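# The cable did it (a sorting story with one very annoying villain)

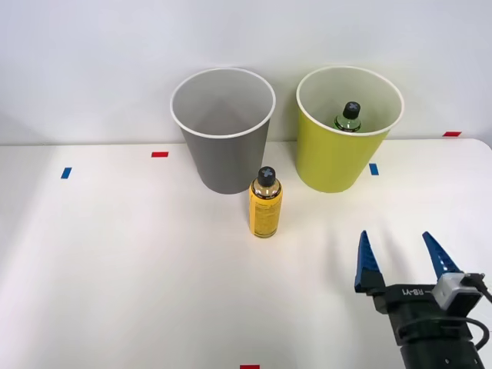

*Two bins, two bottles, one gripper, and the cable I should have been looking at all along.*

Okay, so I promised in the last post that I'd write up the February mess, and a few of you have been poking me about it. Get a coffee, it's a bit of a ramble.

Quick catch-up if you're new. I've been running a bottle sorting job on the RB-Y1 at Vorside, on the bench by the wall. One bottle goes in the gray bin, the other goes in the yellow-green one, then I put everything back on its marks and we go again. And again. By the time things went sideways we had logged 1,610 runs and I was feeling pretty smug (I'd even started drafting a cheerful little post about it, which is now in the trash).

## What happened

It was late morning. The arm had done the first bottle just fine and was heading back out for the second one. It came down a little to the right of where it should have been, closed, and caught the bottle with the side of one finger. The bottle tipped, rolled, and went off the front of the table. I had my hand on the stop button by then, but I wasn't fast. The arm had already started its "lift and carry" move with nothing in its grip, and it swung over toward the bins like everything was great.

That second part is what bugged me. A missed grab, fine, those happen. But it carried on with the whole routine holding air! If the gripper had been half closed on something, or if I'd been leaning in to grab the bottle, that's a different post.

Nothing broke. The cap stayed on. I had a sore elbow from whacking it on the chair.

## Everything I blamed first

I blamed the tape. We use little bits of red and blue tape as position marks, and they creep. You wipe the table down, an edge lifts, somebody presses it back in a slightly different spot. So I peeled the whole lot up, re-measured, stuck it all down again, and ran it. Missed on the third try.

Then I blamed the lighting, because I always blame the lighting. White table, pale wall, soft shadows, bins with pale insides. I spent most of an afternoon moving a lamp around. It looked lovely. It made no difference whatsoever.

Then I blamed Skilten, our grasp planner, and wrote Bindu Varghese a message that was (how do I put this) more confident than it should have been. She wrote back with two lines. The first said the planned positions were all correct. The second said, "Did you look at where the hand really went?"

No, Bindu. I had not.

## The actual problem

So I went back through the logs and lined up where the hand was told to go against where it ended up. Most runs, no gap worth caring about. But there was a cluster where the wrist stopped short of its full turn, always in the same direction, always on the reach out toward the middle of the table.

You can probably guess from the title. The gray module on the side of the gripper has a black cable that comes out and runs down along the hand. I had tied that cable down myself, back in the fall, and I'd been stingy with the slack. On most moves it didn't matter. On that one reach, with the wrist turned a certain way, the cable went tight and tugged. The controller saw a bit of extra load, decided it was close enough, and called the move done.

The earliest bad one I could find was run 704. It had been happening on and off ever since, and we'd been getting away with it, because a bottle is a forgiving shape and the fingers open nice and wide. Run 1,511 was so close to a miss that I watched the replay four times. I'd marked it as a success. Ugh.

## What I changed

The cable came first. I cut the tie, gave it a proper loop, and then moved the wrist by hand through every position the job uses, with the power off, watching the loop the whole way. It took ten minutes. I could have done that in the fall.

Second, the "close enough" setting. It was way too generous, and it was generous because I made it generous, during a week when I was sick of the arm pausing to complain. It's back to where it was. If the hand doesn't get where it's going, the job stops and waits for me.

Third, the holding-air thing. There's now a check after every grab. If the fingers close further than they could with a bottle between them, the arm stays put. No lift, no carry, no merry swing toward the bins.

And the boring one: I stand farther back now, and the stop button lives on my side of the table instead of next to the keyboard. I also don't reach in for a fallen bottle until the arm is stopped. I used to. I was quick about it and I thought that counted for something.

## Where it stands

I told myself I'd do 1,000 runs with the new setup before saying it was fixed. I'm partway through, and so far the new check has stopped the arm twice. Both times I had put the bottle back in the wrong spot, so those are on me (again).

If you run anything with a camera or sensor hanging off the wrist, go wiggle your cable through the full range of motion. Do it today, with the power off. Bindu says she does hers every Wistora release, along with the bolts, and I've copied her list and taped it up over the bench.

Next post will be about the Salazar bins vs. the old square ones, which I know at least two of you have strong feelings about. Comments are open!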